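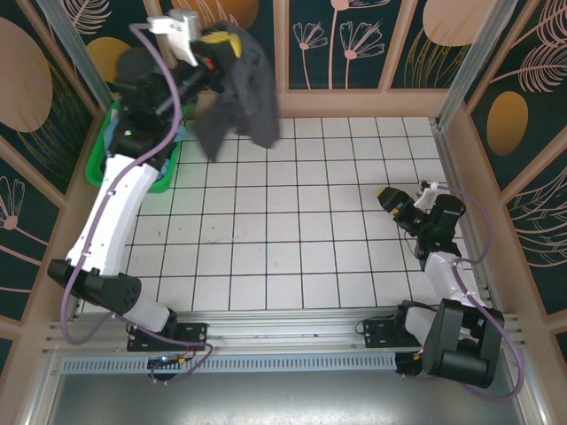
Grey garment, left arm up.

Right, who else watched the new Trondodley trailer this morning?? I've had it on four times and my tea's gone cold. Two whole minutes of actual gameplay, and the grappling hook is BACK!

So we get a proper look at Irnivley, the drowned city, and you can swim right down to the old tram station. There's a new party member as well (no name yet, big hat, throws knives) and she already has the best lines in the thing.

The music though – that's the Dvorak theme from the first game, slowed right down and played on what sounds like a church organ. I went all goosebumpy at the bell bit.

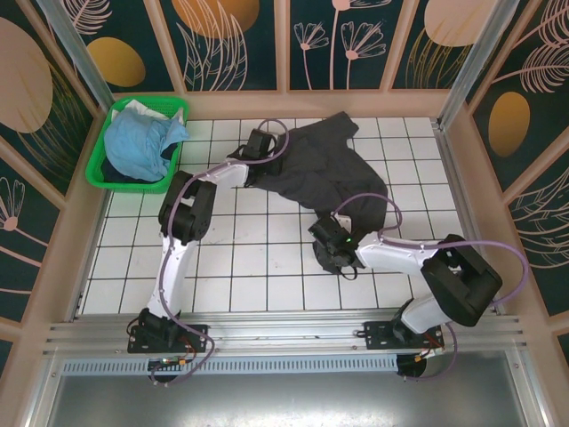

Cuiping Lü reckons it isn't the same theme at all, just the same first few notes, and that I should go back and listen to the boss fight in chapter 13 before I get carried away.

OK I've listened and she may have a point. Still counting it.

Zotari say it's out in August on PC, with consoles "later", and I'm hoping later doesn't mean next year. I've got 19 side quests left in the old one and I'd like to carry my save over, if they let us.

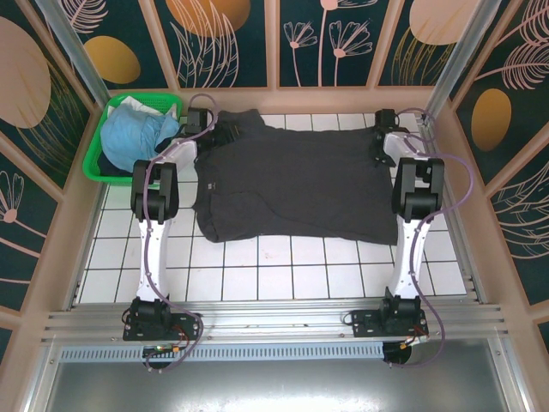

Charcoal tee, flat on the white tiles.

Anyway, has anyone spotted what's written on the tram ticket at the end? I've paused it over and over and all I can get is 2,182 and a smudge. Dwight MacLeod thinks it's a door code. Send me your screenshots please!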